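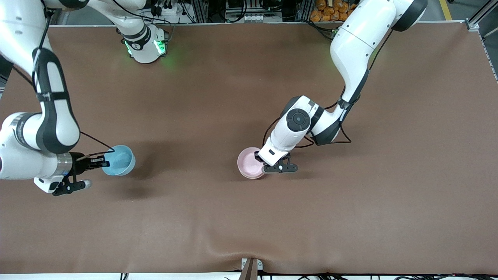 Slide 1: two white arms, two small bowls, one brown mat

Right, good morning everyone, can you hear me at the back? Lovely. I'm Jericho Magbanua, I look after patient transport and visiting clinics for the small hospital at Wituma, and I've got the slot before morning tea so I'll try to keep moving.

(Ask who here works somewhere with fewer than 20 beds. Wait for hands.)

Slide 2: Where we are
Wituma has 700 people and one main road. The nearest place with a proper outpatient department is Castillo, and if you haven't got a car, or you've just had your eyes done and can't drive the one you have got, Castillo may as well be the moon. When I started, we had a clinic list on a whiteboard and a bus booking sheet in a drawer, and the two had never met. People were getting a 9 o'clock appointment when the bus got in at half past ten!

Slide 3: What we changed
We moved the appointments to suit the bus. That's the whole talk, really, you can go and have your tea now. (Pause for laugh, carry on if none.)

What it took was a lot of phone calls. I rang the bookings desk at Castillo every week for 3 months, and to be fair to them they were very patient with me. They now hold 8 late morning places on our bus day, and we fill them from our end. If we can't fill one by lunchtime two days before, we hand it back. Please do hand them back if you try this, it's what keeps the goodwill going.

Slide 4: The Dirkonholm run
Different problem out there. Dirkonholm is all farms, with long driveways and gates, and the bus won't go past the hall. We tried a shared car and it was fine in summer, then the road went soft in June and we had to stop. So now the nurse goes out to the hall instead, with the dressings and the blood pressure kit in the back of the ute, and people come to her. She does ear checks as well, which I hadn't planned on but the farmers love it.

(Mention the heater. The hall is freezing. Take a heater.)

Slide 5: What still doesn't work
Discharges on a Sunday. There is no bus, the taxi is one bloke, and he goes to his daughter's for lunch. We've had 2 patients stay an extra night this year purely for want of a lift, and I don't have an answer. If anyone in the room does, come and find me.

Also Zutalport have asked to join our bus day. I'd like to say yes, but it means an earlier start for everybody and I haven't yet had that chat with the driver.

Slide 6: Questions
(If it's quiet, ask the Castillo people how it looked from their side. Leave contact sheet on the front table. Give the clicker back.)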